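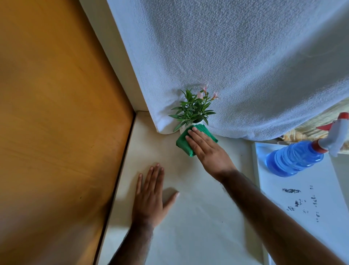

The Grumano cleaning cloth is a reusable microfiber cloth for the dusting and wiping of interior surfaces, supplied to households, residential buildings, offices and care facilities. It is intended for window ledges, shelves, painted woodwork, glazed pots and similar smooth finishes. Folded into a thick pad, the cloth can be pressed against a small flowerpot and wrapped around much of its side, so that the curve of the pot is wiped under the full width of the hand. The green cloth is the standard color for living areas and is kept in stock at all times.

Product details

Item: Grumano cleaning cloth, general purpose
Material: microfiber
Standard color: green
Other colors: blue, yellow, gray (to order)
Pack sizes: 6 cloths; carton of 204 cloths
Washing temperature: up to 64 degrees Celsius
Distributor: Zaltico

Recommended use

The cloth may be used dry for dusting and damp for the removal of fingerprints, soil marks and water rings. No cleaning product is required for ordinary household dust. Where a cleaning product is used, it should be applied to the cloth and not to the surface.

For general work the cloth should be folded in half and in half again. This gives a pad with several clean faces, which can be turned outward one after another before the cloth needs to be rinsed. The open hand should lie flat on the pad. Wringing the cloth into a ball leaves streaks on painted surfaces and is not recommended.

Window ledges and potted plants

Ledges collect dust along the back edge and in the corners, particularly beneath curtains. Curtains should be lifted or drawn aside before damp wiping, as loose soil from a pot will mark pale fabric. The ledge is to be wiped in one direction, from the corner outward.

Small pots should be steadied before any pressure is applied. Plants in flower may be left where they stand if there is enough room for the hand to reach the side of the pot. Flowers and buds should not be touched with the cloth. Firm, glossy leaves may be wiped with a separate cloth dampened with plain water, one leaf at a time, with the other hand supporting the leaf from beneath. Leaves with a hairy or velvety surface should be dusted with a soft brush.

Saucers should be emptied and wiped last. Dried mineral deposits on glazed pots can be softened by holding the damp cloth against the mark for 2 minutes and then wiping. Unglazed clay is rough enough to pull the fibers and should be cleaned with a stiff brush.

Wood panels and trim

Varnished and lacquered wood may be wiped with a well-wrung cloth and dried at once with a second one. Waxed or oiled wood should be dusted with a dry cloth only. Customers who are uncertain of a finish are advised to try the cloth in a place that is not normally seen.

Washing and storage

New cloths should be washed once before use. Darker colors are to be washed separately for the first two washes. Fabric softener and bleach must not be used. Cloths may be line dried or tumble dried on a low setting, and should not be ironed. They should be fully dry before they are folded away.

Cloths used in kitchens and bathrooms should be kept apart from those used in living areas. For buildings with shared cleaning staff, the Retamal color chart is supplied on request with each carton. It assigns green to living areas, blue to glass, yellow to kitchens and gray to bathrooms.

Ordering

Packs of 6 are sold through the Zaltico counter in Clikville and through retail stockists. Cartons are supplied to account holders only. Orders for blue, yellow and gray cloths are assembled separately and may be dispatched after the green cloths in the same order. Mixed cartons are not available.

Opened packs cannot be returned. Cloths found to be faulty at first use will be replaced on presentation of the receipt.

Trade accounts: Nélida Ojeda
Retail orders and replacements: Bautista Núñez

Revised February 17, 2021. The washing instructions on this page replace those printed on packs sold before that date.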